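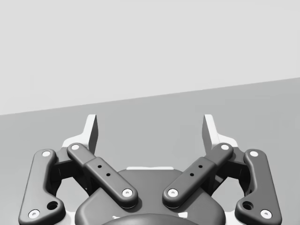 Clelano abre su segunda tienda en Briton

29 de octubre de 2023 – La cadena de alimentación Clelano ha abierto su segundo establecimiento en Briton, en el antiguo local de Tejidos Guerra. La tienda tiene unos 272 metros cuadrados y ofrece conservas, productos frescos y artículos a granel.

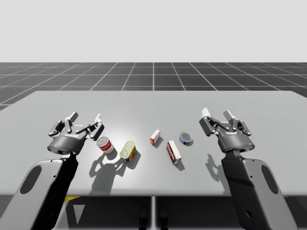

Rosalba Pagano recordó en la apertura que los vecinos del barrio alto llevaban desde junio preguntando por la fecha, y que muchos hacían la compra fuera del municipio por falta de autobús.

El local dispone de cuatro cajas y de un acceso sin escalones por la calle lateral. La reforma ha corrido a cargo de Raltent, que ha conservado la fachada original.

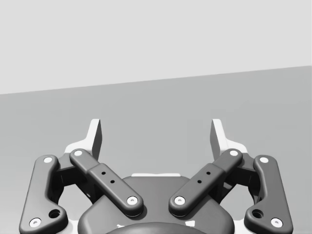

Material gráfico: Clelano

El horario será el mismo que en la tienda del centro – de lunes a sábado, sin cierre a mediodía – y la tarjeta de cliente servirá en las dos. 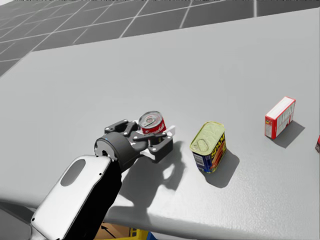
Los pedidos a domicilio se podrán hacer en caja o por teléfono. El reparto cubre por ahora el casco urbano; la zona del río se incorporará más adelante.

Contacto de prensa: Gerardo Marras, Clelano, extensión 1173.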